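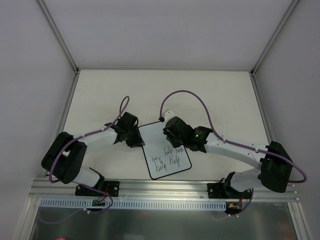 1/ Rules for the two-arm bench, the thread

We finally wrote ours down and I'm so happy with them that I'm posting the lot. Steal anything! The cell is two small arms on one rail, white walls, and this month's task family is whiteboards.

2/ Speed first. Any new motion runs at 22 percent until it has gone through start to finish with a person watching. Then you may turn it up. If you edit even one waypoint, back down you go.

3/ Cables. Ours are purple, they're tied along the links, and they get a big loop over each wrist. Leave the loop alone! People love to tidy it. A tight cable at the wrist is how we lost a connector in our first November.

4/ Every 300 cycles, stop and look at the ties and the base bolts. Put a finger on each bolt. We log it on the Ruvent sheet with initials, and blank initials count as not done.

5/ Shared space. Both grippers can reach the middle of the table, so one arm owns the middle at a time unless the task was written for two. Two-arm tasks get a second reader before they run. This one came from our friends at Drovholm and it's the best rule on the list.

6/ Props. One board, and whatever the grippers are meant to hold. Pens, mugs, hex keys and phones live outside the walls. I'm strict on this and I will move your mug.
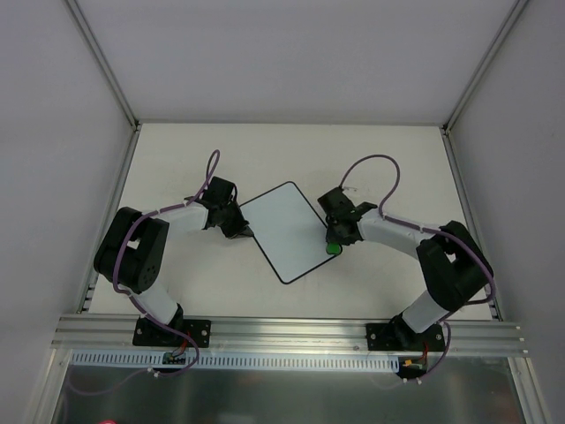 7/ Start poses should vary. Turn the board, shift it, swap which side it's nearer to. If every run begins square to the rail you'll get a lovely success rate that means very little. We ask for a fresh angle each time and the notes say so.

8/ Hands. Nothing of yours goes past the rail while the motors are live. Pause isn't off. Off is off.

9/ Failed runs stay in the log. At about 600 runs, those have taught us more than the good ones (the Belmonte folks told me this for a year before I listened).

10/ Still arguing over how often to wipe the table. I say every shift, half the team says when it bothers you. Tell me what you do, I really want to know!

Recent threads
Naming your log files so you can find them
Distel wrist mounts, a month in
Writing an e-stop drill people will do
Cable ties: which way should the tail point?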